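Wooden tables: care questions, answered without the sales talk

Most of what we get asked starts with something printed on a tin. We have tried plenty of those tins and remain unconvinced by most of them. 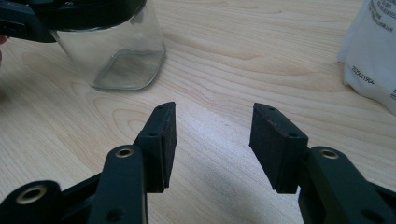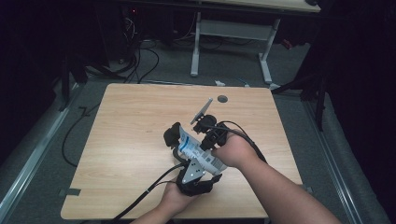 Page last changed: November

Do I need a special wood cleaner?
Probably not. A damp cloth and a drop of washing-up liquid will do for everyday marks. Drustano spray costs a good deal more and, on our own tables, we couldn't tell which half had been done with it.

Will oil "feed" the wood?
The tree is dead, so it isn't hungry. Oil slows down water getting in. If your table is varnished, the oil just sits on top and goes sticky.

Can white heat rings be removed?
Sometimes. Tomás Paiva, who does our repairs, swears by a warm iron over a tea towel. I've seen it make a ring worse, so try it somewhere hidden.

Is Jerulex polish safe around food?
The label says "kitchen friendly", and we don't know what that is supposed to mean. We wrote to ask and got a leaflet back.

How often should I re-oil?
When water stops beading. The 13-week timetable on the Sera bottle looks to us like a good way to sell bottles.

Do coasters matter?
Yes, annoyingly.

Related questions
Pale wood turning yellow
Is Mangubat wax worth the money?
Fixing a wobbly leg
Getting candle wax off a table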